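Since the move in January I have slept badly, and I have finally started writing it down. The new flat is on the Holtard road, where the first lorries come past at 5 in the morning.

I tried earplugs first. The foam ones fell out, and the wax ones made my ears ache. Then I moved the bed to the inside wall and hung lined curtains, which helped more than I expected.

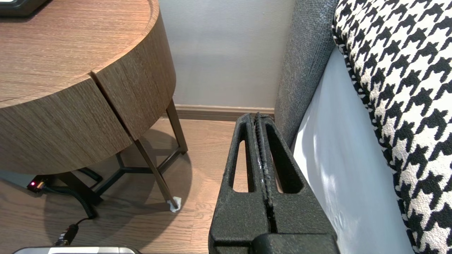 Round bedside table, dark metal legs.

The other change was bedtime. I had been going up at midnight and reading until my eyes gave out. I now put the book down by half past ten, finished or not. The current one is 739 pages and I am on page 536, so it has been slow going.

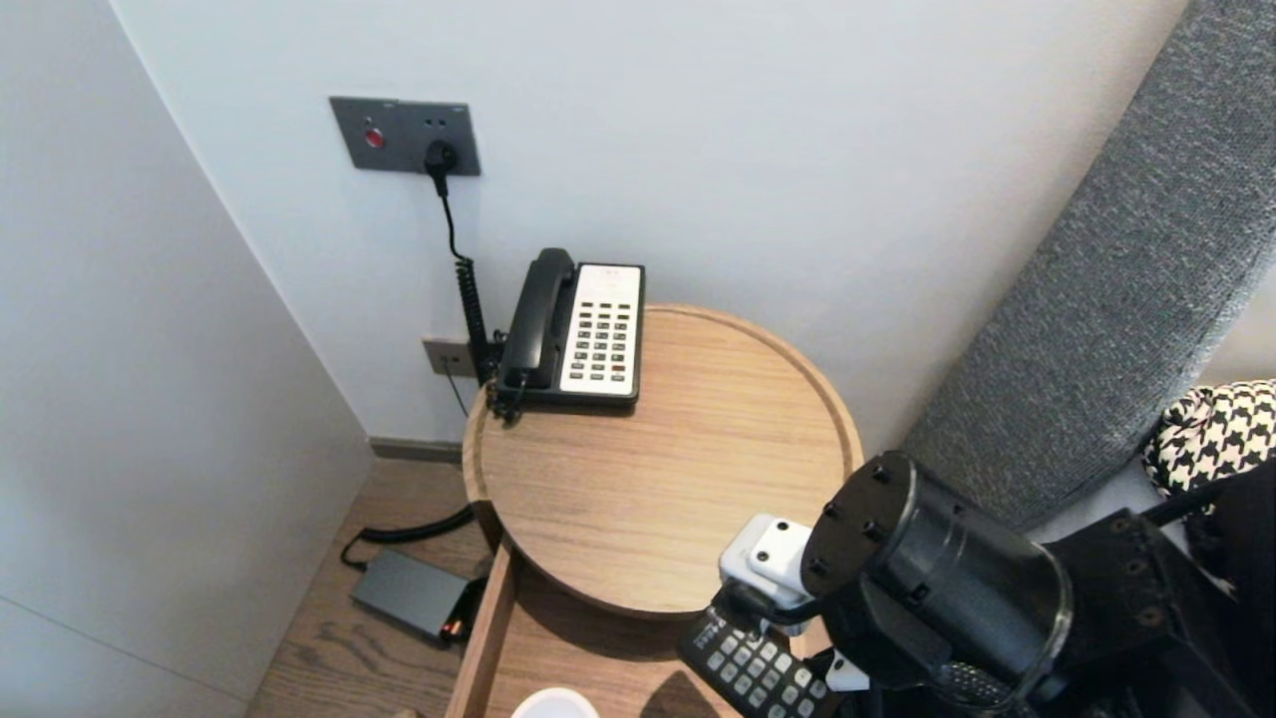 I also gave up tea after lunch. The first few days were miserable and I had a headache for most of them. After 12 nights I was sleeping through until the lorries, and twice I slept past them.

Next I want to try secondary glazing on the road side. I have asked for a quote and will put the price up when I get it.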